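April, laundry again

Up at 6 and had the first load in before coffee. The washer has been slow to drain since winter, so I stood there for the end of the spin in case it stopped again. It didn't. I keep meaning to call Geraghty about it. They quoted 300 just to come out and replace the pump, and I would like to get through spring before I spend that.

I had put off the shirts for too long. I had been wearing the same two sweaters and telling myself it was still cold, and it's not, it was nearly warm on the porch by nine. So today was shirts, all of them, out of the closet and off the back of the bedroom chair.

The blue plaid one went in the white basket with the rest. I bought it at Stastari the year I moved, and I have worn it more than anything else I own. I looked over the buttons before doing anything else with it, as I've lost one off that shirt before and had to take the spare from inside the hem.
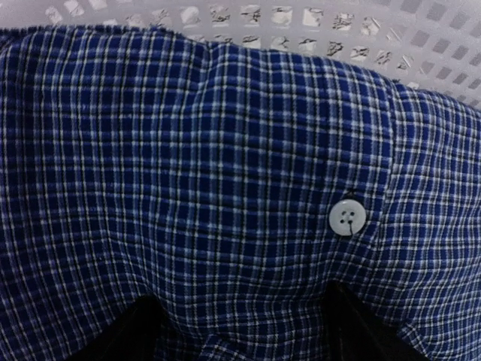

Afternoon, folding

I did the folding on the marble-patterned top, because it's smooth and the bed was covered with sheets. I fold shirts the way I learned at my first job, in the stockroom at Brultberg. Button it, face down, sides in, sleeves back, bottom up, turn it over. We were supposed to do one in 27 seconds. I'm nowhere near that now and I don't care to be.

The black and white check with the gray in it came out well. The collar sat right the first time. It's a loud shirt, with the big white letters across the front, and I only wear it on weekends, but I like it and it's staying. It's on top of a plain gray one, so those two can go on the shelf together.
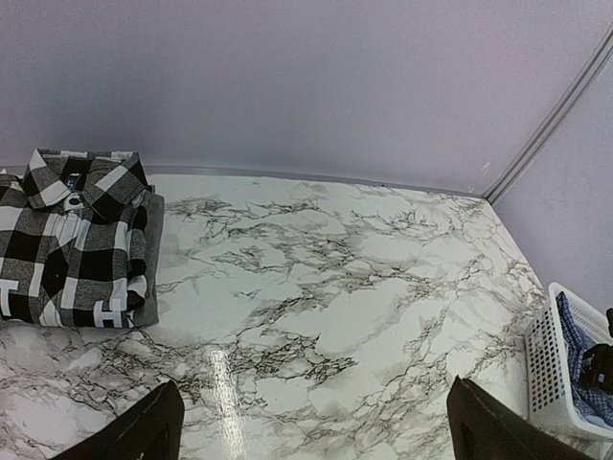 Written at the kitchen table, 2 p.m.

Stopped for a sandwich. I want to get the shelf sorted before supper. Shirts on the left, pants on the right, sweaters up top in the Gasetti box until fall. The box has a split corner and needs tape.

Things I decided today: no more hangers for the heavy shirts, they get points at the shoulders. Anything I didn't wear all last year goes in the bag by the door. I have some 6 things in there already, mostly T-shirts, and a belt that never fit.

Still have to do the sheets. Need detergent, tape, and white thread. The sewing kit has only black and a brown that doesn't match anything.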